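About Stunberg

Stunberg is a savings and payments company serving households and small businesses. We hold customer deposits, issue debit cards, provide short-term credit to shop owners, and operate a mobile app through which most of our customers manage their money. We are licensed in each market where we accept deposits, and our accounts are reviewed every year by an outside auditor.

Our History

The company began as Räsänen Savings, a single-branch lender that offered passbook accounts to market traders. For many years its business was conducted entirely over the counter. The first card was issued to a customer in March, at the end of a long trial, and the branch network was reorganized shortly afterward to support it. The present name was adopted when the lending and payments divisions were brought under one board.

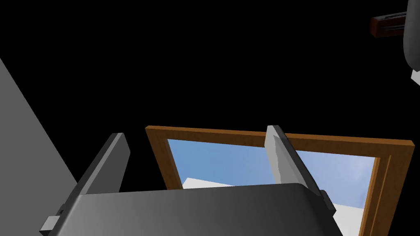 Growth since then has been steady. Stunberg employs 594 people across its head office, customer service center and branches. A further 1168 independent agents accept deposits and pay out withdrawals on our behalf, chiefly in towns where we do not maintain a branch. Every agent is trained before opening and is inspected without notice during the year.

What We Offer

Stunberg Everyday is our basic account. It carries no monthly fee and no minimum balance, and it may be opened with one accepted form of identification.

Tostico is our savings plan for customers who wish to put aside a fixed amount each week or month. Deposits are collected automatically and interest is credited at the end of each quarter. Customers may pause a plan twice in any year without losing the interest already earned.

Stevis is our service for merchants. It combines card acceptance, daily settlement and a simple sales record that may be exported for tax purposes. Merchants who have used Stevis for six months may apply for working capital, with repayments taken as a share of daily sales.
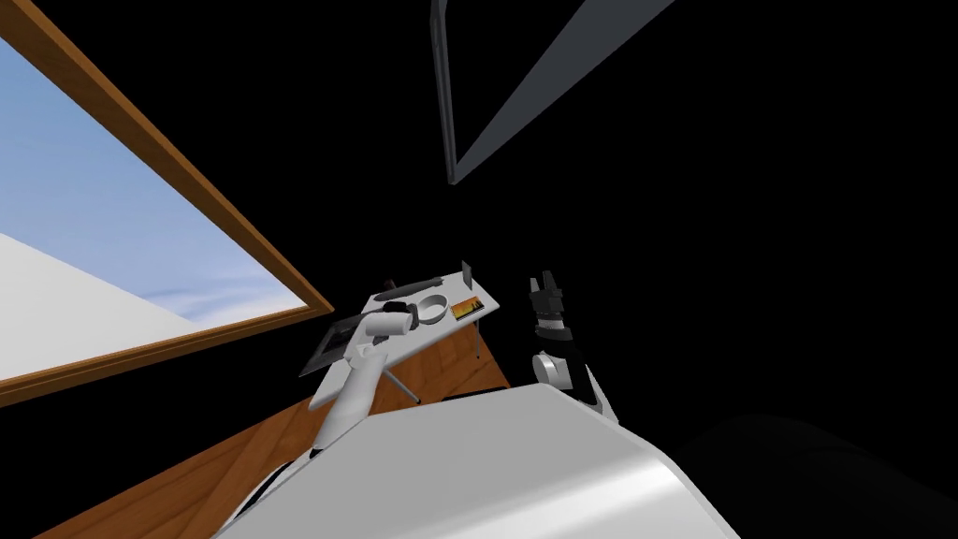

Lachlan Tapsell

Chief Executive Officer

Mr. Tapsell joined the company as head of branch operations and was appointed to his present position by the board. He previously worked in retail lending and card services. He is responsible for the overall direction of the company and reports to the board of directors, which meets six times a year. The heads of finance, risk, technology and customer service report to him.

Our Commitments

All fees are published in full on our website and displayed in every branch. Customers receive written notice of any change at least 70 days before it takes effect. Complaints are acknowledged within one business day, and a customer who is not satisfied with our response may request a review by a manager who was not involved in the original decision.

Stunberg also provides free classes in household budgeting and bookkeeping. About 100 classes are held each year, in branches and in public libraries. Attendance is open to everyone, including those who do not hold an account with us.

Contact

General questions may be directed to the customer service center through the app or at any branch. Requests from the press should be addressed to the Corporate Affairs office.

Page last updated May 26, 2020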